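**Sharing a bench with the arm -- tips from the Umska packing room**

Clear the table before the shift and leave only what the arm has to pick up. Wipe it down with a damp cloth, then dry it. Keep mugs on the side shelf.
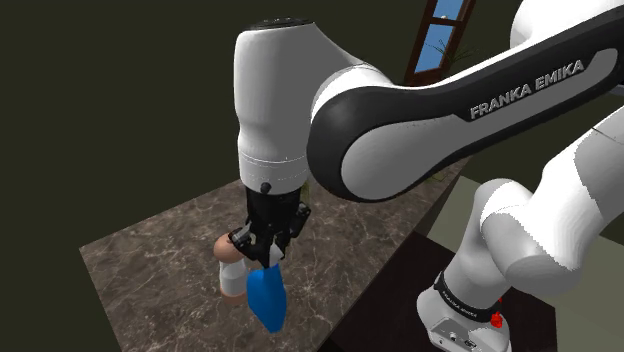
Swap jobs every 60 minutes. Checking is harder on the eyes than packing was, and most of us now do more checking. Write down each stop in the book -- up to 12 in a shift is normal. Breaks stay at 17 minutes, whether the arm is running or not.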